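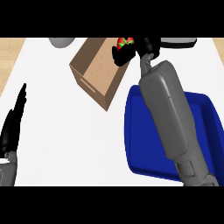
Home Forums Cells & Arms Setup and Repair New posts
Search this forum... Go

Two-arm table cell, right wrist sagging after regrease

Skeltine_fan
Finally got the Holleck pair running on the white table again and I'm so happy with it! One leftover problem. After I regreased the right wrist, the gripper comes in low over the blue tray when the arm reaches across it. Left arm is fine. Joint hours on the right are 1,573, and I did the grease at 1,000 like the manual says, then again last night.

wogan_rick
Did you re-zero the wrist after closing it up? The cover on those presses on the encoder ring if you tighten the screws in a circle. Go crosswise, a little at a time.

Skeltine_fan
Crosswise, yes. Re-zero, no – I figured the saved values would still hold.

wogan_rick
They won't. Park it, clear the table, run the zero routine, then teach the tray points again. It takes a cup of coffee and it's the most satisfying job on the whole cell.

Eluned Samuel
I'd disagree on reteaching. If the zero is good, the old points should land where they did before. Reteach now and you bury the error, and next May you'll be chasing it in the box points too. Check payload first. My Clikov fingers are 225 grams heavier than the stock ones and mine drooped exactly like that until I typed it in.

wogan_rick
Fair on payload. I still reteach every time, and mine has run 6 years.

Skeltine_fan
Payload was blank!! The regrease reset it. Put the number in, zeroed the wrist, touched nothing else. Tray height is back to where it was. Strawberries next, with the grip force way down – I can't wait.

Eluned Samuel
Lovely. Write the payload on tape inside the controller door.

Comments (3)

grommet77: Same reset on my Wogan controller, thank you all.

tabletop_dee: Still team reteach.

hexkey: Which grease did you use? The manual lists two.

Previous thread Next thread Back to top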